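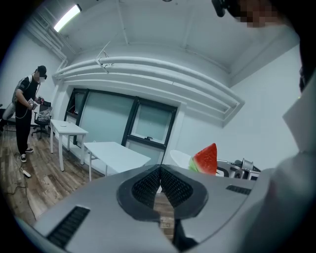 A hand-held gripper near a toy watermelon slice, with a second gripper held by a person across the room.

Print this page | E-mail this story

Home | News | Business | Technology

Chores still a stretch for robots, says Somora

Apr 14, 2022

Machines that clear tables and stack shelves are not ready for homes or shops, according to Somora, a firm based in Brodomwood.

Its software, Vi, learns from people doing jobs with hand-held grippers. In February it was tested on 80 simple tasks, such as putting a plate in a rack, and finished 70 of them. Folding towels went badly — it managed 2 attempts out of 578.

"It can move a cup," said Yasir Sandhu, who runs the tests. "I would not leave it alone with the washing-up."

A shop trial in Jidurura is planned, with staff on hand at all times.

Contact us | Copyright | Back to top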